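Hi all – quick one about the mentor breakfast in August. We have 24 signed up and 2 tables still open, so tell your startup friends! Skaltside is covering the coffee.

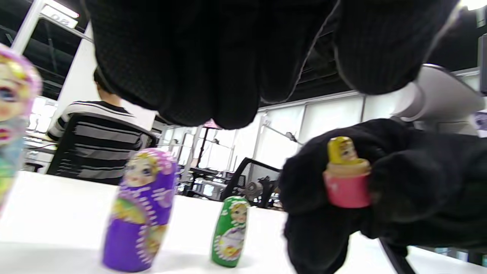 Small doll, pink and yellow

Radu Sandu wrote:
> Is the Uletti pitch slot still 40 minutes?
> I'd rather split it with Weltetti.

Fine by me, Radu – split it however you two like.
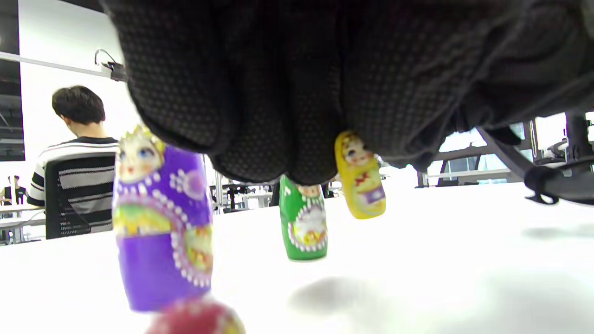
Matryoshka dolls on a white table

Doors open at 7:30 am, and parking is behind Söderlund. 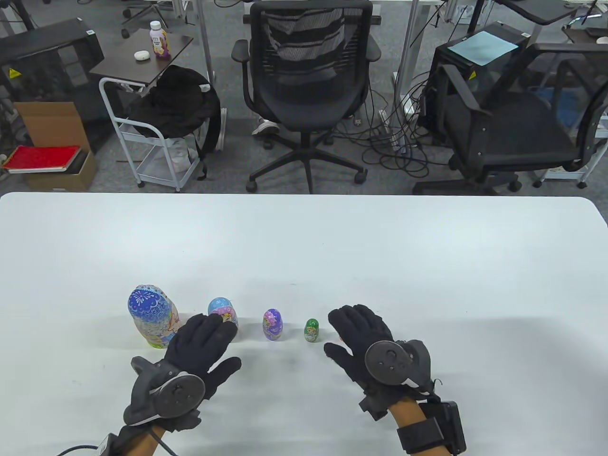
Photo: Skaltside

Send me your slides the night before, please!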